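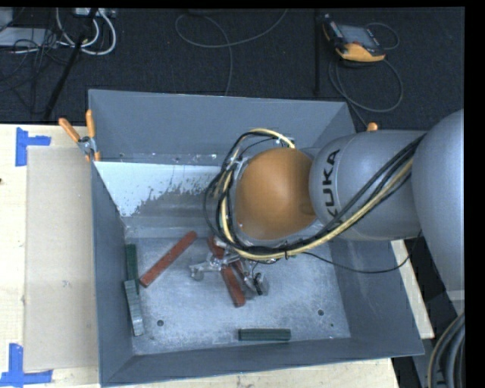
Plastau Technical Institute Opens Robotics Laboratory to Visitors

Aug 5, 2020

The Plastau Technical Institute received students, parents and representatives of local companies at its robotics laboratory for an open day devoted to automated bin picking. Visitors attended in small groups and were given a demonstration of current work, followed by a short talk and time for questions.

The demonstration centered on a KUKA robot arm fitted with a gripper and working over a metal bin. Red and green bars had been placed in the bin at different angles, and the arm was given the task of picking them out one at a time. Albane Gautier, who heads the laboratory, told visitors that parts lying in no fixed order remain difficult for automated systems. A bar that rests against a wall of the bin, or partly on top of another bar, leaves little room for the fingers of the gripper.

"A person does this without thinking about it," Ms. Gautier said. "The robot has to work out where each bar is, which one can be reached, and how to approach it without striking the side of the bin. We wanted our guests to see how much is involved in a job that looks simple."

The work forms part of Hulta, a joint project of the institute and the machine parts supplier Drurkorska. The project began in February and is planned to run for 2 years. In its first stage, the team is collecting records of more than 1,000 picking attempts, including those in which the gripper misses or drops a bar. Karthikeyan Suvarna, the research engineer responsible for the trials, said that failed attempts are kept and studied along with successful ones. The bars are put back in a new arrangement before each series.

Mr. Suvarna also answered questions on safety. Visitors asked how the arm is stopped, who is permitted to operate it, and whether it can be used beside people on a shop floor. He explained that staff must complete the institute's own training course before running the equipment, and that an operator keeps the control pendant within reach throughout a session.

A talk by Balakrishnan Palaniappan of Drurkorska dealt with the company's interest in the research. Small orders of mixed parts are still sorted by hand at its plant, he said, and workers spend a large part of the shift bending over containers. The company does not expect to install a system before the project ends. It will supply further sets of parts for testing, among them short pins and curved brackets.

Eight students from the institute's automation program helped to guide the groups and introduced their own course projects in the MacDonald Room, across the hall from the laboratory. Liesl Rainer, director of the institute, thanked them and the laboratory staff for their preparation.

Schools and companies that were unable to attend may request a separate visit. Requests should be sent in writing to Elango Bhat at the institute's public relations office and should state the size of the group and the preferred dates. Groups are limited to 8 people. Visitors under the age of 16 must be accompanied by a teacher or parent.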